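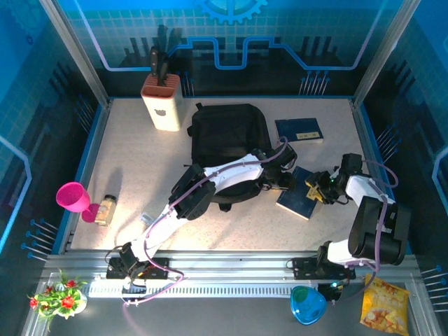
Incident note: gripper timeout during the book transfer
24 Aug 2025

This entry records a fault on the two-arm cell and the steps taken in response. I keep these notes on my own blog for the benefit of the small group of readers who run similar equipment, and I have tried to keep the same order as in earlier entries.

The task was a book transfer. The left arm is to steady a book lying at an angle, the right arm is to close on the label side, and both are to lift together and place it in the backpack. The test set, which we call Nindent, includes two dark blue books so that the program must choose between them.

On run 42 the right gripper closed on the lower book and reported a good hold. The left gripper did not report at all. The controller, named Humano in our files, should have stopped both arms at once. It stopped the left arm only. The right arm continued to pull for 2 seconds until the operator pressed the stop button. The book turned under the left fingers and one corner of the cover was bent. No person was inside the cell and no one was hurt.

The status light on the right gripper stayed green throughout. I wish to draw attention to this point. The light shows that the gripper has power and a live connection. It does not show that the pair of arms is in agreement, and operators (myself included) had come to read it that way.

The cause was traced to the cable on the left arm. It runs along the links and loops over the gripper, and with the arm reaching far across the table the loop was pulled tight at the connector. Contact was lost for a moment. The timeout for a missing report had been set to 300 milliseconds in February, but the setting applied to each arm separately. Linel, the script that links the two, had no rule for one arm going silent while the other was loaded.

The following changes are in force:

Both arms now stop when either one fails to report.
The cable loop on the left arm has been given more slack and is checked before each session.
The operator keeps one hand at the stop button during any two-arm lift.
Lift speed is reduced until further notice.

A total of 4 test lifts have been completed under the new settings without a fault - too few to close the matter. The knife block stays out of all lifting tasks for the present. The logs have been copied to the Hodoroagă folder, and the bent book remains in use.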